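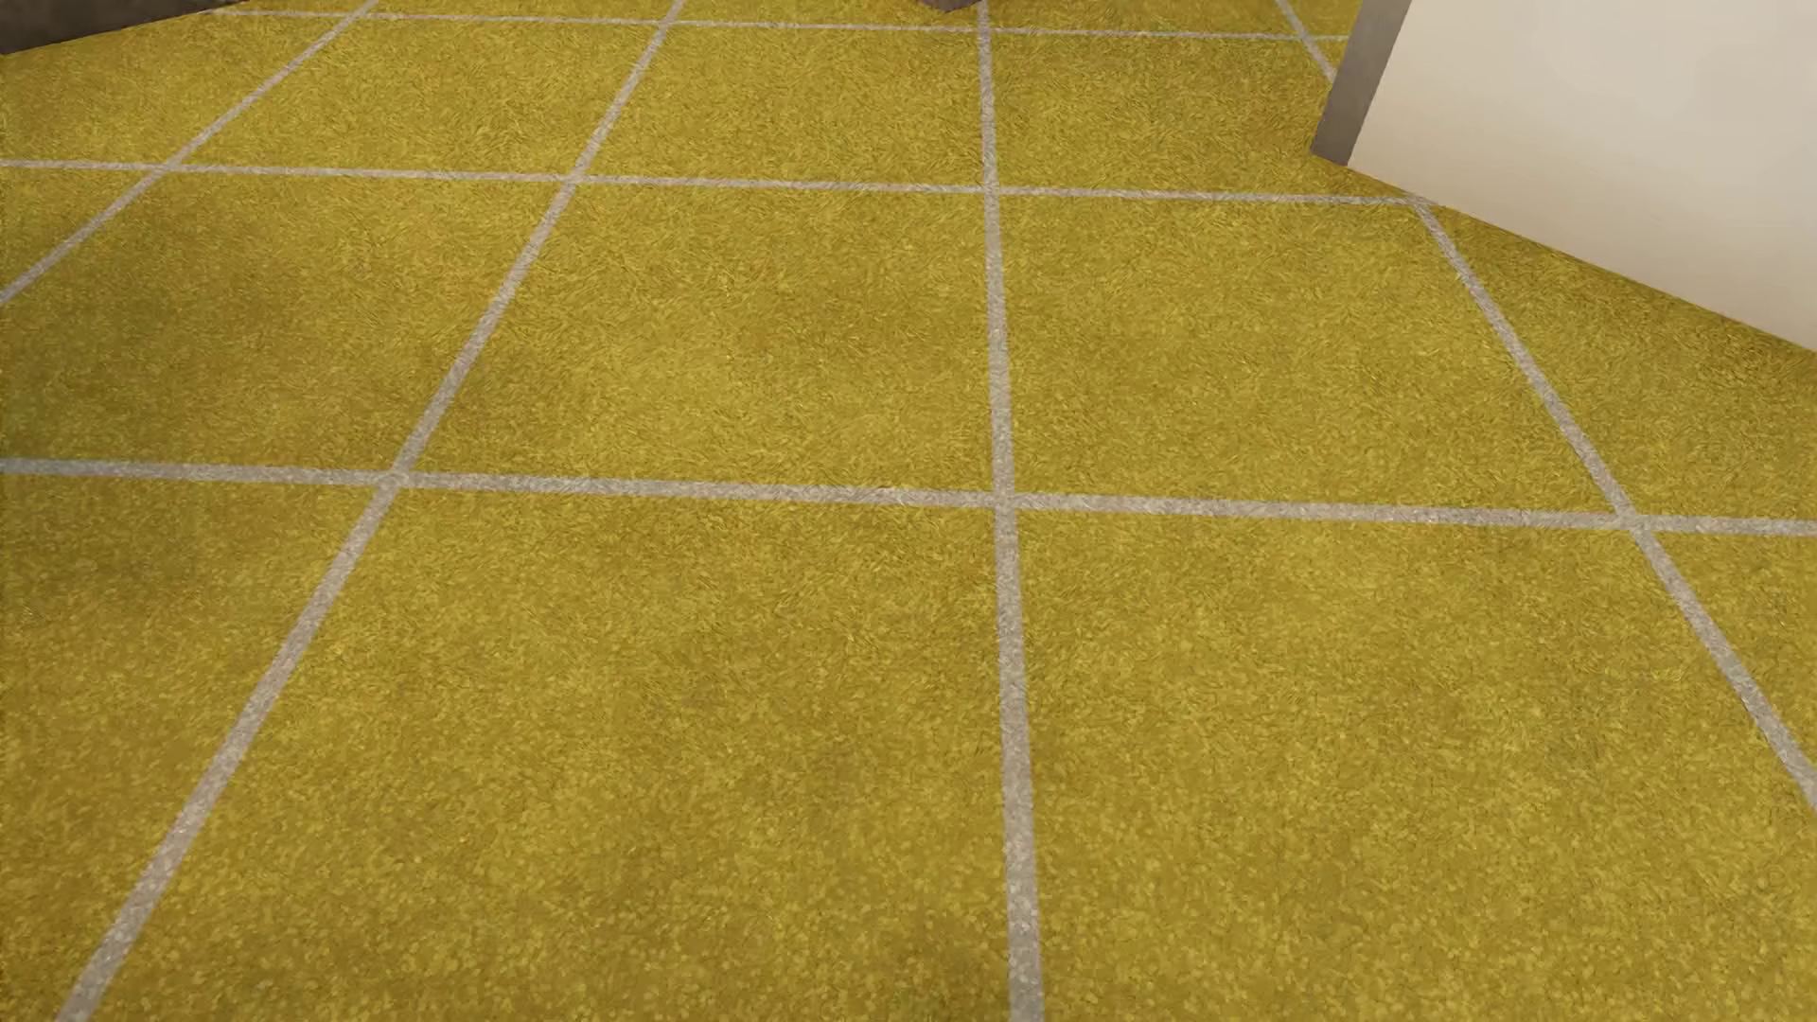
What should a trailer tell you about a series before you sit down to watch it? Enough to know what sort of evening you are in for, and very little of what happens in it.

I have been turning this over ever since the full trailer for Cornano came out, the second one, after that lovely short teaser with the ferry and the singing. I must have watched the teaser a dozen times (my poor family). It gave us a harbour, a woman in a yellow coat and one line of a song, and I was sold. Then the long trailer arrived, and within two and a half minutes I knew who had gone missing, who had lied about it and, unless I am very much mistaken, who comes back in the fifth episode. I still mean to watch it in October, of course I do, but a bit of the fizz has gone out of the bottle.

Now, I do understand why it happens. Television is a crowded business and a new drama has to wave its arms about to be noticed. People are tired, they have paid for three services already, and they want some promise that the thing is worth their Sunday. I have every sympathy with that! But I think the people cutting these trailers underrate how much we enjoy wondering. When Lultonmont was on its first series, all we had beforehand was forty seconds of a man failing to light a stove, and my sister and I talked about that stove for weeks.

I said as much in a shorter piece on here last month, and it drew 442 comments, far more than my usual handful, and plenty of you were cross with me.

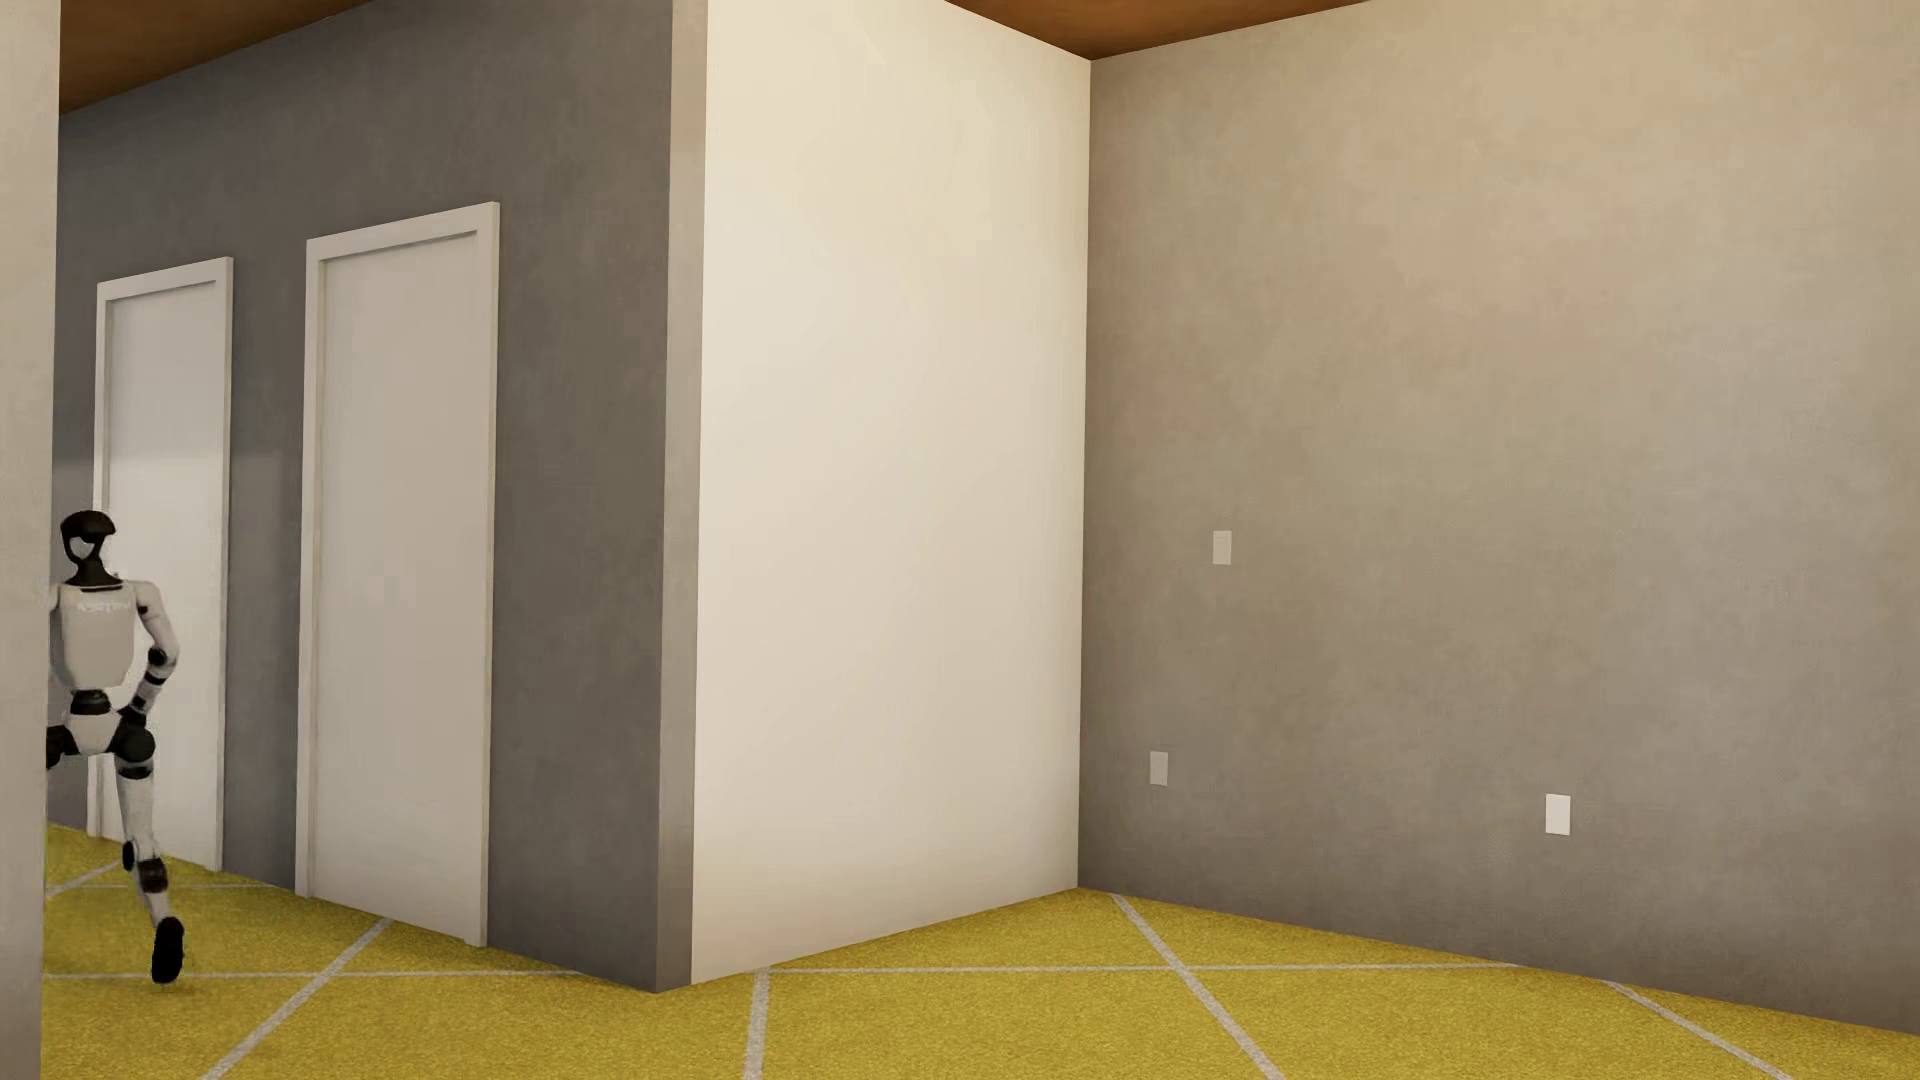

Cowie wrote that a long trailer is a kindness to anyone who can't bear nasty surprises, and that being told the dog survives is sometimes the only reason to press play. I have thought about that a good deal, and I do take the point. There are nights when I want to be told about the dog as well. Perhaps the answer is to make both and label them properly, a short one for those of us who like the dark and a long one for anybody who would rather have the light on.

What I can't forgive is the trailer that plays by itself. You finish an episode of Titlow, you are sitting there with a lump in your throat, and before the music has finished up pops next week, with the hospital corridor and the wedding and everything. I have become very quick with the remote, though last night it was down the side of the sofa and I had to hum with my eyes shut until it was over.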